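Chapter 2
Somebody Has to Hold the Gripper

I spent my January at Vondis, a packing firm in Căpraru that puts cosmetics into boxes, and I went in expecting to write about robots taking jobs. What I came home with was a notebook full of hands! The people I met were teaching by doing, a gripper in each fist, all day long.

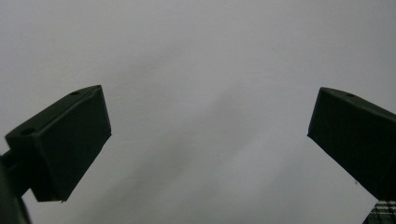
Figure 2.1 Gripper fingers open, with nothing between them.

Sorin Zamfir packed by hand for years before he moved to the teaching bench (his old line ran 38 orders an hour, and he still brings it up). His new job title is "demonstrator," a word he can't stand. The pay is a little better, the chair is a lot better, and he misses the chatter.

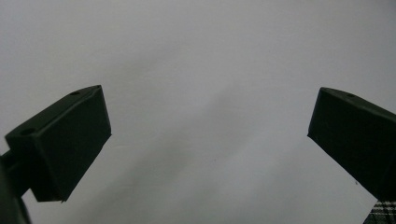 Figure 2.2 The two fingers set wide apart.

So what changed for him? Speed, mostly. On the line you got quick and stayed quick. On the bench you slow down, and a rushed move gets thrown out — Sorin lost 406 of his first 3818 tries that way, and he took it personally. 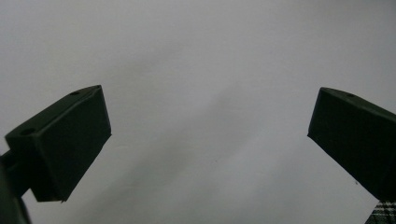

He also had to learn to work without his fingertips. Think about how much you feel when you pick up something thin, like a makeup brush, and then imagine doing it through two stiff blocks. I tried it for an afternoon and my forearms ached all evening. Keep that in mind when we get to job ratings, where "light work" turns out to be a slippery label.

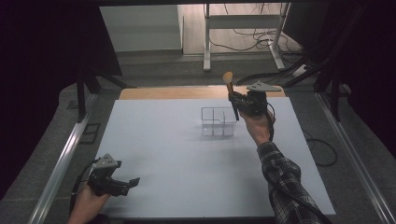 2.1 Who Counts as Skilled?

Before you read on, jot down one task you do at work without looking.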